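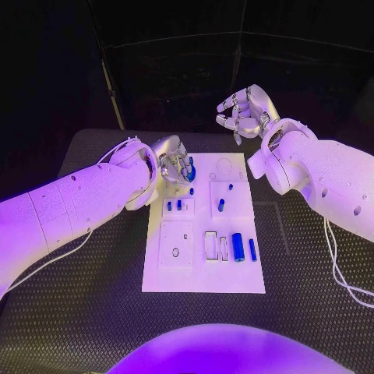 Gimora wanted it put on record before anything else in this report that the curing oven was delivered on the date they gave us. They mean the third date. We have it in writing and we're happy to pass it along.

Progress report to the Þorgeirsson Fund
Powder coating line, Wenard Fabrication
Reporting period ending November

Where things stand

The oven is in the building. It sits on its own slab at the east end of Bay 2, it is level, and it is connected to gas. It has not yet cured a part for a paying customer, which was the milestone we promised you for this period, so we will say plainly that the milestone was missed. The spray booth is up and the overhead conveyor is hung. The wash station works as long as you don't ask it to do the rinse.

In the last report we described the slab as "substantially complete." The slab took this as a personal challenge and cracked along the north edge. The contractor cut out the bad section and poured it again at no charge, after a conversation in which we did most of the talking. Curing the new concrete cost us more time than the repair, and everything behind it in the schedule moved down the line.

The oven

The door opening was drawn to take our longest weldments, the conveyor frames we build for Fustari. It was drawn from the outside dimensions of the frame. Nobody's drawing included the hooks. With the frame hung on the rail the way it has to hang, the bottom corner cleared the sill by less than the thickness of a work glove.

Gimora offered to cut the sill. We decided to shorten the hooks, a job our own shop finished before lunch. We now own a set of short hooks and a set of regular hooks, and the short ones are painted orange so that they will only be mixed up on purpose.

Burner commissioning was uneventful once the correct regulator arrived. The incorrect regulator is still here. If another grantee needs one, please put us in touch.

Trial parts

We ran scrap brackets through the full cycle to see what would happen. The first batch came out with a finish the sales brochure would call "textured." We had ordered smooth. The cause was a poor ground through the conveyor hooks, which had picked up a coat of powder every time they went around and were by then better coated than the brackets. Stripping the hooks is now a line on the shift sheet, with a box for initials.

The second batch was better. The third went to Fustari for their opinion, and Fustari replied that the color was right and asked who had drilled the holes. We had, and they were in the wrong place, which is why those brackets were scrap. We consider this a pass on the coating.

Adhesion and thickness tests on the same batch were within the customer's spec. We haven't yet tested anything heavier than plate, and the thick sections are where we expect to have to slow the conveyor down.

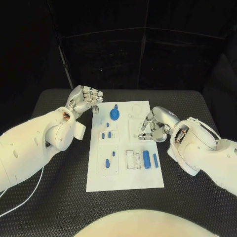 Wash and rinse

The wash side heats, sprays, and drains. The rinse side sprays and drains, in that order, onto the floor. A seam in the rinse tank was welded from one side only by a shop we'd rather not name in a report with our letterhead on it. It has been ground out and rewelded, and the fill test is next.

Until the rinse is signed off we are sending small parts out for pretreatment. The cost comes out of our own operating budget and will not appear in your column.

Training

All of the people on the coating crew have done the booth and oven safety course. The vendor's course was written for a line with a touchscreen, and ours has buttons. We rewrote the relevant pages ourselves. They are shorter than the originals and include the location of the emergency stop, an item the originals had left for the reader to discover.

Money

Fund contribution drawn to date: 36 percent. The slab repair did not touch the grant. Freight on the oven ran over, and we moved $250 from the signage line to help cover it, with the remainder paid by Wenard. The bay will therefore have fewer signs than planned. We still have 15 percent of the installation line held back pending final acceptance of the rinse tank, and we feel no urge to release it early.

What we need from you

A decision on moving the first-production milestone into the next reporting period. The revised schedule is attached, and it has some slack in it this time.

Approval to spend the training underspend on a second thickness gauge. The one we have is good, and everyone on the floor now wants to borrow it.

Next period

Fill test and acceptance of the rinse tank. Trials on heavy sections. First production run of Fustari frames, on the orange hooks. We will send test results as they come in and won't save the bad ones for the report.

Submitted by the project office, Wenard Fabrication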